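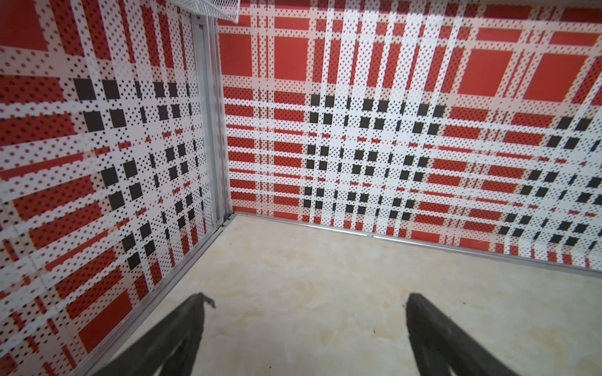 Clumitz, the secondhand housewares shop on the lower end of Privton Street, will reopen in May with a rebuilt set of display booths along its north wall. The old booths were plain painted board and had been in place since the shop moved in. The new ones have walls covered in a bold plaid of red, white and black, with rows of small dots worked into the pattern, and silver aluminum channel runs up the inside corner and along the foot of the walls. The floor panels are off-white with a beige and cream marbled look.

Owner Dwynwen Nicholas said the shop has been closed to walk-in customers for 3 weeks while the work was done. Phone orders and pickups continued through the side door.

"We sell a lot of white dishes and a lot of clear glass, and on a white wall they disappeared," Nicholas said. "People would walk right past a good mixing bowl. I wanted something loud behind them."

The plaid was drawn by Poppy Rudd, who trained as a textile designer and now works part time at the shop pricing linens. Rudd based it on a blanket from her grandmother's house and redrew it on a square grid, which gives the stripes a stepped edge. She said the first version had green in it and was dropped after a test panel made the copper pans look dull.

Clifford Simard of Shirazi, a local shopfitting firm, built the booths. There are 4 in all, each open at the front and top. The wall panels slide into the metal channel and can be changed without taking the booth apart. Simard said a single panel can be swapped by one person with a screwdriver, and that the shop has already ordered a plain gray set for the winter holidays.

The cost came to a little over $2,000, according to Nicholas, not counting the time put in by staff. Part of that went to the floor panels, which replaced carpet tile. The carpet had to be vacuumed every night and still held dust from the packing paper, she said. The new panels can be wiped.

Each booth will hold one kind of goods at a time. The first round will be baking pans, table linens, wire and mesh kitchen baskets, and glass storage jars. Maëlle Ross, who manages the floor, plans to change the contents every other week and to keep a sheet by the register listing what is coming next. Items in the booths will be for sale the same as anything on the shelves, and customers are welcome to pick them up.

Ross said the shop took in more donations than usual over the winter and has a backlog to sort in the basement. The count at last inventory was 2,000 pieces, most of it everyday tableware. Boxes are being opened a few at a time, and anything chipped is set aside for a mosaic class that meets at the Zaltimer building across the street.

Clumitz is still accepting dishes, pans, kitchen tools and clean table linens. It is not taking small appliances, knives or plastic food containers. Donations can be left at the side door between 10 a.m. and 2 p.m. while the front of the shop is closed. Larger loads should be arranged ahead of time with Clifford Perron, who handles pickups with the shop's van.

The front entrance will open at 9 a.m. on the first day back. Regular hours will stay as they were. The shop's parking spaces behind the building are open now, but the two nearest the loading door are being kept clear until the last of the old booths have been hauled away.

Filed under: Local Business, Shops & Services

Contact the newsroom | © Privton Street News. All rights reserved. | Back to top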